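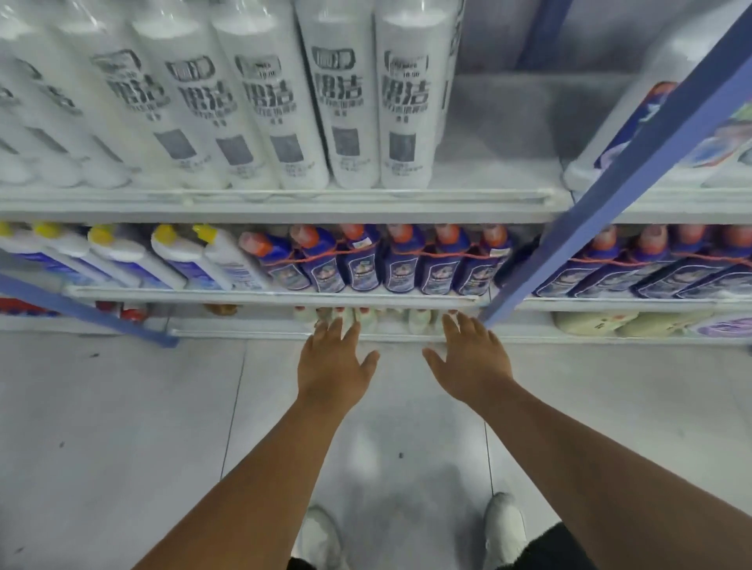
Putting goods on shelves is one of the oldest jobs in a store, and it is still one of the largest. Every bottle, box and bag that a customer takes home has to be replaced by another. Workers call this restocking. A good part of it happens low down, near the floor, where a person must bend or crouch. The small white bottles with red caps are on the lowest shelf, and the hands have to stretch out over the floor to reach them. The tall white bottles on the upper shelf are easier to get to. A worker who restocks for a whole morning may bend down again and again, and this is one reason why stores have started to ask whether machines could share the work.

What does automation mean?

Automation means letting a machine do a task, or part of a task, that a person used to do. You already know many examples. An elevator is automatic. So is a traffic light. A dishwasher is automatic once somebody has loaded it and pressed the button.

Notice that the dishwasher does not do the whole job. It washes, but it does not clear the table. Automation at a workplace is usually like this. A machine takes over some steps, and people keep the others.

One store and its machines

The supermarket in Plollunstead has 34 people on its staff. In March it began to use a system called Rutora. Rutora has two parts. The first is a computer program that keeps track of what has been sold and makes a list of what is missing from the shelves. The second is a group of six low carts with wheels and motors. The carts carry crates from the stockroom to the correct aisle.

Before Rutora, the staff walked along every aisle with a paper list and wrote down the gaps. Then they walked back to the stockroom, loaded a cart by hand and pushed it out again. A full cart can weigh as much as 84 kilograms, so pushing one around a corner took strength and care.

Now the list is ready when the early shift begins at 5:30 in the morning. The carts bring the crates. A person meets each cart in the aisle, opens the crates and places the goods on the shelf.

Why do people still fill the shelves?

Think about what your hands can do. They can pick up an egg carton and a heavy bottle of detergent, one after the other. They can feel that a cap is loose. They can slide a small package into a narrow space without knocking over its neighbors.

For a robot, each of these is a difficult problem. A robot must first find the object with its cameras. Then it must decide where to hold it and how hard to squeeze. Bottles standing close together are hard because there is little room for a gripper between them. A robot gripper is the part that works like a hand. Shiny surfaces and clear plastic can also confuse a camera.

The Plollunstead store tested a robot arm named Estar for this task. It handled boxes of one size quite well. Mixed shelves took it much longer than they took the staff, and the store decided to wait before testing it again.

What changed for the staff?

Henrike Stöcker has been the shift leader at the store for many years. She was asked how her work is different now.

"I walk less and I push less," she said. "My knees still know about the bottom shelf. I spend more time checking dates, and I look at a screen more than I would like to."

Some changes were welcome. The staff no longer push the heaviest loads, and the early shift starts half an hour later than it used to. Other changes were harder. Everyone had to learn how to read the new lists and what to do when a cart stops in the wrong place. A few workers felt that the carts set the speed of the day. The store discussed this with them, and a worker can now press a button to make the next cart wait.

People also worried about their jobs. This is a fair worry, and it comes up wherever machines are introduced. In Plollunstead, no one was asked to leave. Two people moved from the stockroom to the customer desk, and one of them was trained to look after the carts. In other workplaces the result may be different. Machines can reduce the number of workers that a company hires, and adults do not all agree on how this should be handled.

When the machine is wrong

The program knows what was sold, but it does not know everything. If a bottle breaks, or a customer leaves a package in a different aisle, the program still believes that it is in its place. In the first week Rutora ordered 634 jars of mustard. A worker noticed the mistake and corrected the number before the truck was loaded.

For this reason the store has a rule that a person reads every large order before it is sent.

Words to know

Automation: using a machine to do a task or part of a task.
Gripper: the part of a robot that takes hold of things.
Restocking: putting new goods where goods have been sold.
Shift: the hours that one group of people works.
Stockroom: the room where a store keeps goods that are not yet on the shelves.

Something to try

Ask an adult who works which parts of the job are done by a machine. Then ask which part they would like a machine to do, and which part they would prefer to keep. The Mühlbauer Children's Library collects answers from young readers and displays them beside the science shelves.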